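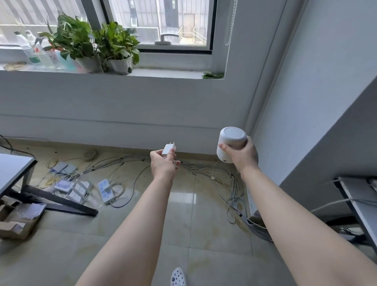
**How long should our school newsletter be?**

Short enough to read over a cup of coffee, which for most families means four or five items. When we first set up newsletters at Lolta we let them run on and on (we do love a good story!), and the pages at the bottom hardly got opened. These days we suggest keeping each item under 80 words and linking to your website for the rest.

**When is the best time to send it?**

Pick a day and stick with it, so families know when to look. Monday works nicely for schools with a busy week of clubs and trips ahead, and plenty of our schools like to send around pickup time, when parents have their phones out anyway. 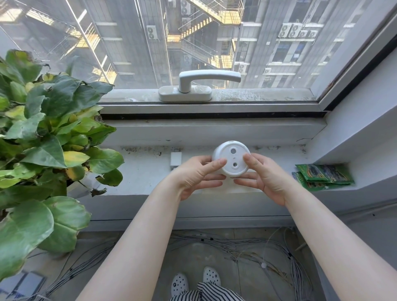

*A round white device held over the windowsill.*

**Can we send it in more than one language?**

Of course, and we'd love you to! The Prosness plan includes 18 languages. Do ask a fluent speaker to read it over before it goes out, especially anything with dates or money in it.

**How many families can be on our list?**

Up to 200 on the Wieser plan and as many as you like on Prosness. If both parents want their own copy, that counts as two.

**What happens to old issues?**

They stay in your archive, newest first, and you can link to it from your school's website. If you'd like one taken down, open it, choose "Hide" and it will disappear from the public list, though you'll still see it when you're logged in.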